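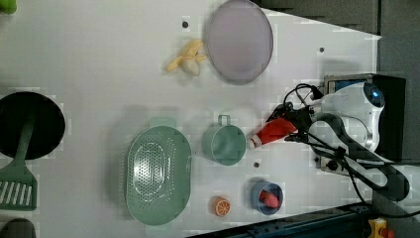
Garden machinery dealer Wemier is to open a repair and servicing workshop for cordless garden tools in August, taking over the building next to its present shop. The workshop will deal with mowers, hedge trimmers, strimmers, blowers and small chainsaws, and will take in tools bought elsewhere as well as those sold by the firm.

Until now, customers with a faulty battery tool have mostly been told to send it back to the maker. Declan Hanrahan, who manages the shop, said the wait had put some people off cordless tools altogether.

"If your mower goes wrong in May and you get it back in July, you've lost the best part of the season," he said. "We were taking in petrol machines and turning round a blade or a carburettor within the week, and then having to tell the next person in the queue that we couldn't help. It was daft."

Petrol servicing will carry on in the existing workshop behind the shop. The new one has been fitted out separately, with its own counter, a bench for testing batteries and chargers, and a locked outdoor store for packs that are damaged or swollen. Customers are asked not to post damaged packs or leave them outside the door when the shop is closed. They should ring first and bring them in by hand.

Two technicians will work there. One is Chiyo Ebihara, who joins from the tool hire trade and will run the bench. She said most of the cordless tools she is asked to look at have nothing much wrong with the battery.

"People assume it's the battery because that's the expensive bit," she said. "Quite often it's dirt in the contacts, or a safety switch that has stuck, or grass packed up under the deck so the motor is working too hard and cutting out. I'd rather we found that before somebody buys a new pack."

A basic check will cost £60 for a mower and less for hand-held tools. It covers cleaning, blade sharpening, a look at the switches and wiring, and a test of one battery under load, with the result written on a card for the owner to keep. Parts are extra. If a repair is likely to cost more than the tool is worth, the owner will be told before any work is done and charged only for the check.

The workshop will stock spares for three ranges at first: the Jorketti mowers and trimmers, the Kudo hedge trimmers and the Tomura chainsaws. Other makes can be booked in, but parts will have to be ordered and may take longer. Hanrahan said the choice came down to what people in the area already own.

Wemier asked customers about their garden tools over the winter and had 82 replies. Many said they had moved to battery tools for the lighter jobs but kept a petrol mower for the lawn. The most common complaint was the cost of replacing a pack once the guarantee had run out. Several people also asked where they could take old batteries, and the shop now has a collection box inside the main entrance for packs in sound condition.

Not everyone will find what they want. The workshop won't open up sealed battery packs or replace single cells, and it won't fit packs of one make to tools of another using adaptors. Ebihara said she is asked about both nearly every week.

"I understand why people want it done, but I won't do it," she said. "A pack with the wrong cells in it is not something I'd want charging in my shed overnight."

There will be no robotic mower servicing this year. Hanrahan said the firm had looked at it and would look again next spring - at present the shop sells very few of them, and the training would take both technicians away during the busy months.

A pick-up service will run within the town for ride-on mowers and for customers who can't bring a machine in themselves. It has to be booked ahead, and there will be a charge for the trip, which the firm has yet to set. Grass boxes should be emptied and batteries taken off before collection. Keys should be handed to the driver and not left in the machine.

Wemier is also planning two free evening talks at the workshop in the autumn. The first will cover storing batteries over the winter, and the second will be on sharpening and looking after hedge trimmer blades. Places will be limited by the size of the room, so names are being taken at the counter. Anyone coming to the second talk may bring a trimmer along, with the battery removed.

Bookings for repairs can be made now in the shop or by phone. The counter will open at 8.30am and close at 5pm, with tools ready for collection up to half past five by arrangement. Customers whose tools are still under guarantee should bring the receipt, as the maker may need to see it before agreeing to pay for the work.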